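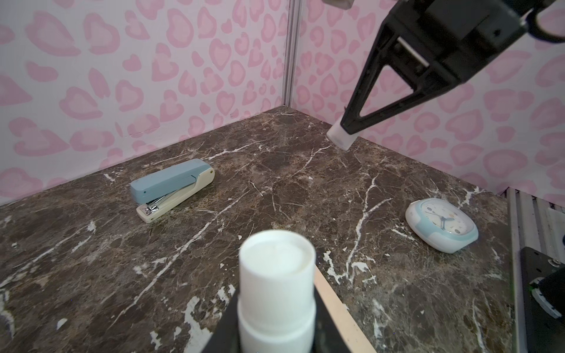 The stapler and the little clock, on the marble top

Stapling a card into an envelope – good idea or not?
Posted by Wendy Bickerstaff, Lerncombe, 12/20/24

Hello everyone! I'm getting a big batch of December thank-you notes ready (300 of them, heaven help me) and I've set myself up at the marble-topped table with the pink spotted walls, which cheers me up no end. My envelopes don't have any glue on the flap. My sister says to just put a staple through the flap and be done with it, but I worry about the mail machines, and about catching the card inside. I also have a folded letter on plain paper to go with some of them. Should I staple, tape or tuck? And does the letter go in front of the card or behind it?

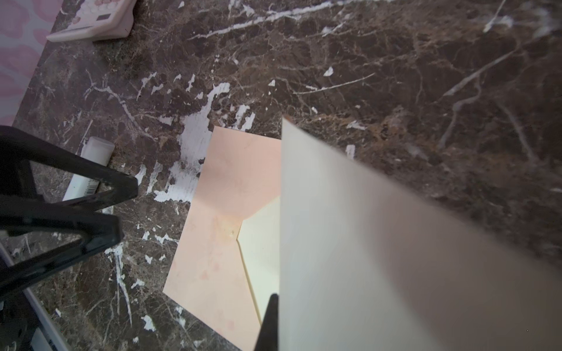

Pink envelope with the cream card tucked in, and a sheet of off-white paper beside it

Bumoditz
Oh, I do love a pink envelope! Please don't staple the flap if it's going through the mail, though. Staples can snag, and whoever opens it may get a poked finger. I use a glue stick, a thin line along the edge of the flap, and then I leave the whole stack under a heavy book while I have my tea – 13 minutes is my usual, but I'm a slow drinker. I put the letter behind the card, folded edge down, so the card is what they see first. If you're handing them over in person, tucking the flap is plenty.

Pyo
tape. done 5 years of these with tape, never had one come back

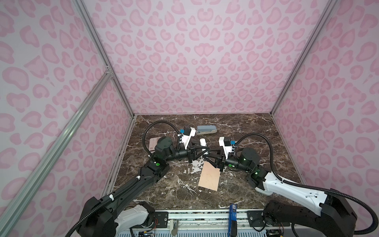 Can I staple the letter to the card before I put them both in?
It's better to use a small paper clip or simply fold the letter around the card, as a staple leaves two holes in a card somebody may want to keep.

Fonine
I agree with Bumoditz on the glue stick. Do one envelope all the way through first and see how thick it comes out before you start on the rest – I once had to redo a whole box.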